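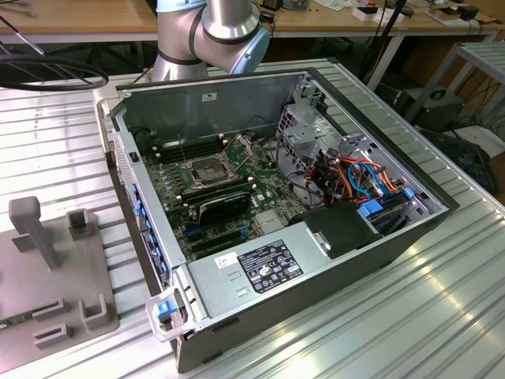 Attachment 1 - open tower on the ribbed table, CPU socket bare, load plate up. Fixture plate on the left.

Ticket 254: Second arm for the Siltport bench - what do we need to buy?
Opened by: Solène Ferrand
Assigned to: Lionel Langlois
Status: Waiting on quote
Opened: 3/16/23

Solène Ferrand
Hi Lionel! I want to get the equipment request for the teardown bench in before the budget closes, and I'm stuck on what to ask for. The attached shows where we are with the big towers. I love how this is coming along, but one arm is doing everything on our list (memory, CPU, expansion cards, drive cables) and I keep going back and forth between a second arm and better tooling for the one we have. Can you tell me which one gets us further? I have room for one large item and a few small ones.

Lionel Langlois
Great question, and good timing. Before I answer, can you send me the cycle log from January and tell me which steps still get handed to a person? Also, how much clear table is there to the right of the tower? Measure from the edge of the case to the edge of the table.

Solène Ferrand
Log is in the shared folder. Handed to a person right now: every cable, and the load plate on the CPU socket maybe half the time. Memory modules are wonderful, the arm hardly ever misses one. Clear table on the right is 116 mm.

Lionel Langlois
OK, that settles the second arm for me. The Tanguy base plate won't go on in 116 mm, so you'd be buying a wider table too, and then a longer cable run, and the safety check has to be done over. That's three lines on the request instead of one.

I went through the log and the waits are nearly all at tool changes. The arm sits there while somebody swaps fingers for the socket lever and then swaps them back for the memory. So my suggestion is:

1. Quick changer with two tool sides (the large item)
2. Narrow fingers for the lever and load plate, one pair plus one spare
3. Six more fixture plates, printed in house, so only filament goes on the request
4. Leave cables with people this year

On 4, look at the run between the drive cage and the board. Orange, blue, red and black all tangled together. I'd love to try it someday, but I wouldn't put money on it yet.

Albane Gilbert
Jumping in from purchasing. Sirley carries the changer, Flestham has one as well but wants payment up front. Please put the filament under consumables or it will bounce back. Anything over 500 on a single line needs Jacqueline Sabatier's signature, and that includes shipping.

Solène Ferrand
This is so helpful, thank you both! I was ready to ask for the arm and would have found out about the table after it showed up. One more thing - do the fixture plates need to change if the fingers get narrower? The slots are sized to the memory modules now.

Lionel Langlois
Slots can stay. The posts might want to be a little farther apart so the changer clears them on the way down. Grigore Avram has the drawing, ask him for a copy before you print all six. Print one and try it first.

Solène Ferrand
Will do. Grigore is sending the drawing over, and I've asked Sirley for a quote with shipping included. I'm really excited about this one.

Status changed: Open to Waiting on quote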